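Two Arms, One Table: A Year in the Ernell Robotics Club

6/22/25

The club's home is a tabletop with pale purple walls on three sides, a blue-sided shelf at the back and a pair of robot arms at the front.

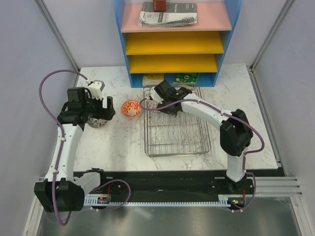
What does a student need to know before joining a robotics club like this one?

Very little, according to the members. About half of the current group had never written a line of code when they signed up, and several joined because a friend needed a ride home. The first month is spent on safety, cable routing and learning to drive the arms by hand.

The club meets after classes at Ernell, a technical high school. It started as a competition team that built small wheeled machines for a regional contest. Two years ago the members voted to spend a season on manipulation instead, meaning robots that pick things up and put them down. The contest they now enter, the Prendus Challenge, is built entirely on that kind of work.

The rules run to 67 pages. Teams are given a category of household tasks in January and have until June to prepare. On the day, judges place objects on the table in positions the students have not seen. The arms have to move them where they belong without dropping them and without hitting each other. A perfect run is worth 1000 points. Ernell's best score in practice this spring was a little over half of that.

Kitchen items were this year's category. They sound easy and the students say they are not. A bowl has a thin rim and a curved side, so a gripper that comes in at the wrong angle will push it across the table. A wire rack is worse. The fingers can close on one of the wires, or between two of them, and the program has to know the difference. Small round things roll.

Both arms ride on a black base at the front edge of the table, and each has a camera mount at the gripper. The purple cables are a club tradition that began with one cheap roll and continued after the roll ran out. They also caused most of the trouble in the first half of the season. A cable that is too tight pulls on the mount when the arm stretches out. A cable that is too slack catches on whatever is nearby. The students redid the routing four times before settling on a loop near the gripper and a run down along the arm.

Money came from several places. The school put in 2000 dollars, and a local machine shop, Plomard, gave the club metal stock and a discount on cutting. Bake sales and a car wash covered the rest. In total the club spent 2825 dollars on the season outside of the arms themselves, which the school bought under an earlier grant. The largest single item was spare gripper fingers.

Work is divided by task, and members trade places every few weeks. One group drives the arms by hand and records each attempt. Another sorts the recordings and throws out the bad ones. A third trains the program on what is left and then runs it on the table. The sorting job is the least popular. It is also where the biggest gain came from this year. In March the sorters noticed that a good number of the recordings marked as successful had the gripper nudging the bowl before lifting it. The program had learned to nudge too. Once those attempts were removed, the bowl stopped wandering.

Using two arms together took longer. The students first tried giving each arm its own half of the table, with a line neither one could cross. That kept them apart but made some tasks impossible, like holding a rack steady with one gripper while the other sets something on it. The line was dropped in April. For two weeks after that the arms bumped often enough that someone always kept a hand near the stop button.

The club scrimmaged twice with the team from Durán, a larger school with an older program. Ernell lost both times. The students came back from the second one with a page of notes, most of them about lighting. Durán's team practices with the room lights on, off and halfway, and changes the walls around the table every few weeks. Ernell had been practicing under one set of lights with the same lavender walls all season, and its scores fell as soon as the arms were somewhere else.

At the Prendus event in June, the team finished in the middle of the field. The rack task went well. The bowl task went well once and badly once, when the gripper closed early and the bowl tipped. One run was stopped by the judges after a connector worked loose, and the students spent their repair time finding it.

Plans for next year are already on paper. The members want to make the walls removable, label every cable at both ends and start scrimmages before winter break. They have also asked the school for a second table so that new members can practice while the main one is in use. A decision on that is expected before classes start again.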